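August, pipette station, Detville bench
Entry: M. Pugh

Stopped the Clelora pick run at 3:40 p.m. after the arm tripped on a force limit during the approach to the pipette stand. No damage to the arm that I can find. Count at the stop was 1,713 picks since the last wrist calibration, 97 of them from this morning.

The log shows the gripper coming in low, fingers open, and the wrist still driving down when the limit tripped. Commanded height and actual height agree, so the arm went where it was told. The target was wrong. Gwynne had reloaded the stand pose file before lunch and I think we got the old one, from before the stand was moved.
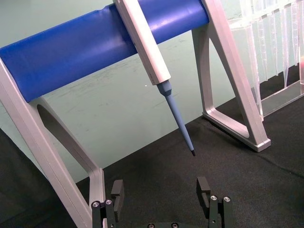

Photo: wrist camera, M. Pugh / Burero lab notebook

Approach is from the front, with the pipette leaning on the blue padded bar and the tip rack past the right leg. Not much room between the legs if the pose is off sideways as well.

Checked so far:
Finger pads – no play, screws tight.
Pose file – timestamp is the old one. Offset in Z is 6 mm against my measurement.
Force limit – tripped at the set value. Leaving it alone.

Put the new pose file back and ran 3 approaches at low speed with no grasp. All clean. Have not run at full speed yet and would like a second person at the stop button when we do.

To do: delete the old pose file from the shared folder, or at least rename it. Ask Gwynne which folder the loader reads first.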